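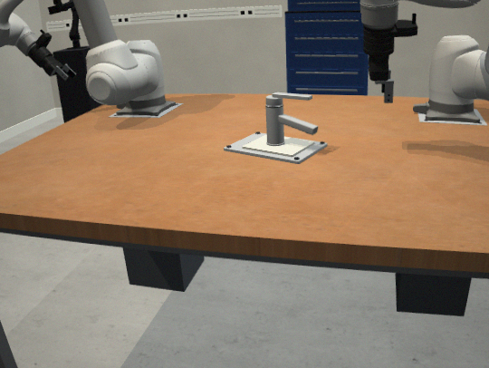
Does a business interruption policy pay for lost income if the shutdown is at a supplier's plant and our own building is fine?
Standard business interruption wording needs direct physical loss at a location listed on your own policy. Loss at a supplier's site falls under contingent business interruption (also sold as dependent property coverage), and you have to add it by endorsement.

jmagalhaes
Posted June 2023

Quick background to the question above. We buy molded housings from Tadar. They had a fire in the finishing room and we lost 23 production days. Our policy has a dependent property endorsement with a 72-hour waiting period. The adjuster wants to know whether Tadar is a "named" or "unnamed" dependent location. The schedule lists Figueiredo and Grekari, nothing else.

Jucélia Magalhães

bmollel
Then Tadar is unnamed. Look for a separate sublimit, usually on the declarations page or in the endorsement itself. Unnamed locations often carry a much lower limit than the scheduled ones. Also check whether the form covers direct suppliers only.

jmagalhaes
Found it. Unnamed sublimit is $95,000. Our worksheet shows $415,000 in lost net income plus continuing expenses.

haworth_a
I would not accept the sublimit yet. Who do you issue purchase orders to? If you order through Figueiredo and Tadar is their subcontractor, some forms let you argue that the loss arises from the scheduled supplier's failure to deliver. 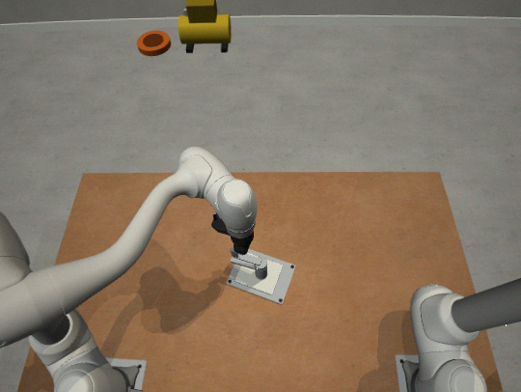
The trigger in those forms is the interruption in supply, and the location of the damage is dealt with in a later paragraph. Read both paragraphs together before you answer the adjuster in writing.

bmollel
Disagree with Ashley. Every dependent property form I have handled requires physical damage at the dependent premises, by a covered cause. Figueiredo's building had no damage. You would be asking for tier-two coverage under a tier-one schedule.

haworth_a
Every form you have handled, fine. Manuscript endorsements vary. Jucélia, is yours on a standard form number or typed by the broker?

jmagalhaes
Typed. Paragraph 4 says "loss resulting from the necessary suspension of operations caused by damage to property of a supplier of the insured." No mention of direct or indirect. Purchase orders go straight to Tadar, so the Figueiredo route is out either way.

bmollel
That settles the tier question. Tadar is a direct supplier and unnamed. You are at the sublimit.

cbrito34
Two points on the worksheet. Deduct the 72 hours before you apply the sublimit, not after. With a loss that size it makes no difference to the payment if the sublimit is a flat cap, but a coinsurance clause would change the math. Second, look at extra expense. If you bought substitute parts from someone else, that cost may sit under its own limit.

jmagalhaes
We bought from Clolex at a 34 percent markup. Extra expense is a separate line on the dec page. I had folded that cost into the income loss.

cbrito34
Pull it out and submit it separately, with the Clolex invoices and the last Tadar price list. Check first that the extra expense line extends to dependent locations.

haworth_a
And get Tadar on the schedule at renewal.

jmagalhaes
Renewal is in August. Lucimara Aguiar at our broker's office is already pricing it.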